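The Patient Hands of Grevero

In a former printing hall in Grevero, old office computers are teaching a robot how to be careful

The first thing you learn in the teaching room at Sillon is to let go slowly. A new operator always opens the hand too fast. The part jumps, the robot records the jump, and somebody has to mark the attempt as spoiled.

Sillon is a small company that wants robots to take old computers apart. It doesn't want to shred them, as many recyclers do, but to remove the useful pieces one by one: memory first, then cards, then drives, then the processor. Nobody here writes a program for these movements. A person moves the robot from a distance, the robot follows, and every position of every joint is saved together with the pictures from the cameras. One such attempt is called a demonstration. In December the archive reached 2,892 of them.

I was allowed to try it for one morning. The operator sits with a pair of light handles, a smaller copy of the arms on the table, and looks mostly at a screen. When I moved my wrist, the robot's wrist moved also, with a delay so small that I forgot it after some minutes. What I did not forget was that I could feel nothing. The handles do not push back. If the fingers press on a board, you must see it, and from the camera at the wrist you see it late.
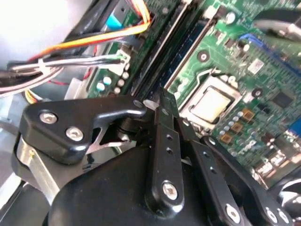 The gripper inside an open computer case, with the processor and its metal retention frame close to the fingertips.

The memory slots are the favorite lesson for beginners. They are long and straight, and a module has only one direction to go. The cables are the opposite. A cable has no fixed shape, it is different in every machine, and it likes to hide the thing you are looking for. Experienced operators push the cables aside before they do anything else, even when the way looks free. The robot has copied this habit from them. On its own, it now makes a small sweeping movement before it goes down, also in cases where there is nothing to sweep.

This is the strange part of teaching by demonstration: the student takes everything. One operator used to stop for a moment above the board to think, and for weeks the trained robot stopped there too. The team removed 332 demonstrations to cure it. Another operator, left-handed, always came from the other side, and the robot that learned from both people sometimes hesitated between two ways and chose the middle, straight into the drive cage.

So the rules became more strict. Operators agree on an order of work before they begin. They do not talk during an attempt. They don't correct a bad grasp in secret but do it clearly and slowly, so that the correction can also be learned. A good operator makes up to 100 demonstrations in one shift, and after that, I was told, the hands become stupid.

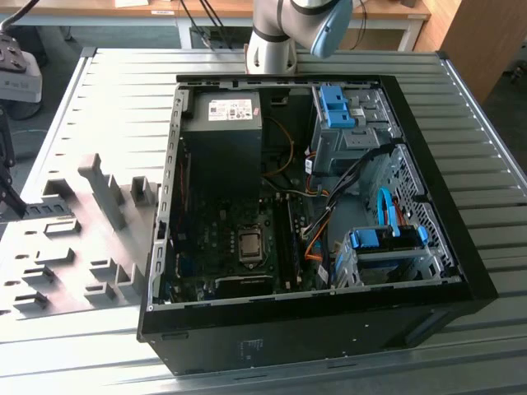 What the robot can do alone

The trained system, which the team calls Resier, can take out a memory module in most of the machines it knows. In the last series of 767 attempts, the majority of failures came from one small matter - the clip at the end of the slot was not fully open when the robot started to pull. A person notices this at once. Resier pulls, waits, and pulls again.

The customer for all this is Urbańczyk, a family firm that collects old equipment from schools and offices in the region. Its workers can empty a case much faster than any robot I saw, and they know it. They came to Grevero to visit, watched politely, and then asked to sit at the handles. Two of them now come regularly as teachers. Their demonstrations are short and without decoration, and the engineers say these are the ones from which the robot learns best.

I asked one of the engineers when Resier will open the processor frame alone. The lever is thin and under tension, and it must be moved a little to the side before it goes up. She said they have the demonstrations but they are not happy with them yet, and that next month they will record them all again, with new fingertips.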